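March 2019

Notebook: consent banners, second crawl

Picking up from the first crawl notes. The question for this round is what happens to third-party requests after a visitor clicks "Reject" on a cookie banner, compared with doing nothing and compared with clicking "Accept". The first crawl only looked at whether a banner was present, so none of its request logs are much use here except as a baseline for page load.

Site list

Started from the 2,060 sites in the old list. Dropped the ones that no longer resolve, the ones that redirect to another entry already in the list, and the ones that served a bot check on both tries. Left with 1,274 sites. I kept the dropped ones in a separate file with the reason next to each, since we'll get asked.

The bot checks bother me a bit. They're probably more common on larger commercial sites, and those are also the sites with the most third parties. So whatever number we end up with is likely low. Put that in the limits section when we write it up.

Crawler setup

Using Torkero for the browser automation and Dunau for the proxy and request capture. Same browser build on every machine, pinned, auto-update off. Fresh profile for each visit, no history, no extensions. All visits come from the same address range so the banner logic that depends on location should behave the same way each time.

For each site there are three separate visits:

no action – load the page, wait, scroll halfway, wait, close
accept – load, click the accept control, wait, scroll, wait, close
reject – load, click the reject control if there is one, wait, scroll, wait, close

The wait has to be long enough for tags that load late. I tried a short wait first and missed a whole set of ad sync requests that only fire once the page has gone idle. The long wait makes the full run take most of the night but the logs are much more complete. Keep the long wait.

Order of the three visits is shuffled per site. In the first test I always ran "no action" first, and I can't rule out that a server was remembering our address from one visit to the next. Shuffling doesn't fix that but it spreads the effect out.

Finding the buttons

Most of the work this round. Accept buttons are easy. They're large, they're near the top of the stacking order, and the wording doesn't vary much. A word list plus a check that the element is visible and clickable gets nearly all of them.

Reject is another matter. Notes on what I ran into:

Some banners have no reject at all on the first layer. There's "Accept" and "Manage settings" or "Learn more". Reject is on the second layer, or is a matter of switching off a set of toggles and then saving.

On the second layer the save button is sometimes styled lightly and an "Accept all" button is styled heavily right beside it. My first script clicked the heavier one because I'd told it to prefer the larger target. That mislabeled a batch of accept visits as reject visits. Found it by reading the stored consent string and seeing every purpose set to yes. Batch thrown out and rerun.

Some "Learn more" links go to a policy page with no controls. The script now backs out and records the site as having no reject path.

A few banners treat closing the box with the X as consent. Others treat it as no choice. We don't click the X in any of the three visits, so it shouldn't matter for this run, but it would make a good follow-up.

One consent vendor puts its dialog in a frame from another domain. Torkero needs to be told to switch into the frame before looking for text. Added a check for that. It slows each visit down slightly.

After those changes I pulled a random set of sites and went through the screenshots by hand, comparing the script's label to what I'd have called it. Disagreements were nearly all on sites with the toggle style of dialog. I've written rules for the two most common toggle layouts and left the rest marked "unclear". Unclear sites stay out of the main comparison.

Counting third parties

Using registered domain as the unit, with the grouping file from Baek to fold together domains owned by the same company. The grouping file is out of date in places. At least one ad company in it has been bought since and a couple of its measurement domains aren't listed. I'm adding corrections in our own file on top and leaving the original alone so we can say exactly what we changed.

Content hosts are the awkward part. A request to a font host or a script library host is a third-party request, but it isn't what most people mean by tracking. Plan is to report two figures for every condition: all third parties, and third parties that set or read an identifier. For the identifier test, a cookie value counts if it's long enough, lasts past the session, differs between two fresh profiles, and stays the same within a profile. I'd like the same test for local storage. The capture code for local storage is half done.

First look at results

Don't quote any of this outside the group yet. Only 1,000 sites have clean logs for all three visits so far, and the unclear ones aren't sorted.

What I see so far: on a fair number of sites, requests to ad and analytics domains go out before the banner has even been drawn. The click can't have any effect on those. For these sites the no action and reject logs look nearly the same, and the accept log is a bit longer, mostly from cookie syncing between ad companies.

A second group behaves the way the banner says. Very little is loaded until accept, and reject leaves it that way. These seem to be mostly sites using a tag manager with consent rules turned on, though I haven't checked that properly.

A third, smaller group is odd. The reject log has more third parties than the no action log. In the ones I opened, the extra requests come from the consent dialog itself. Opening the second layer pulls in the vendor list and the vendor's own analytics. That's a real effect but it's a different thing from what we're measuring, so requests started by the dialog should be tagged and reported separately. Dunau records the initiator for each request, so this should be possible without a new crawl.

Consent strings

Stored the consent string wherever a site uses the common format. For reject visits, I decoded each one and compared it with what was clicked. Most match. A few show consent registered for all purposes before any click at all, in the no action visit. I want to check these by hand before saying anything. It could be a default value that gets overwritten later, or it could be that I'm reading an old version of the format with the new decoder. Both have happened to me before.

Storage and machines

The second crawl machine dropped off the network twice in the night. Both times the crawl process kept going and logged every site as a timeout, so those rows look like valid failures until you notice they're all in one block. Added a check that loads a page we control every few sites and stops the run if it fails. Affected rows deleted and requeued. 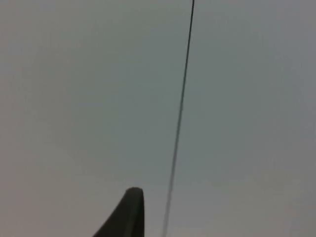 Request logs are now compressed as they're written. Before, they were compressed at the end of the run, and the disk filled up before it got there. Page bodies are no longer kept for images and video, only the headers and a hash. Scripts are kept in full because we need them for the next part.

Backups go to the Trundau share, one folder per run, with the config file and the browser build number in the same folder. Please don't rename the folders. The analysis script reads the run label from the folder name.

Privacy and handling

No real accounts or personal details are used in any visit. Form fields are left empty. The logs do hold identifiers assigned to our test profiles, which are harmless, but they also hold a few session tokens from misconfigured sites that put them in the URL. Those get stripped before anything is released. The stripping script works on query strings now and doesn't yet handle tokens in the path.

Crawl load is low, three visits per site spread over the run, and our contact page is up at the address range in case a site operator looks us up. One operator has written so far, asking to be left out. Removed the site from the list and deleted its logs. It still counts in the starting list total and needs a line in the dropped file.

To do

– finish local storage capture, then rerun a small set to see if it changes the groups
– tag requests started by the consent dialog
– hand check the sites with consent registered before any click
– path tokens in the stripping script
– third toggle layout, if there are enough sites to make it worth writing
– decide whether the mobile version of the crawl happens in June or waits for the next student term
– send the corrections to the grouping file upstream once someone else has read through them

Rerun of the requeued rows is going now on the first machine only. I'll leave the second one off until the network card has been swapped.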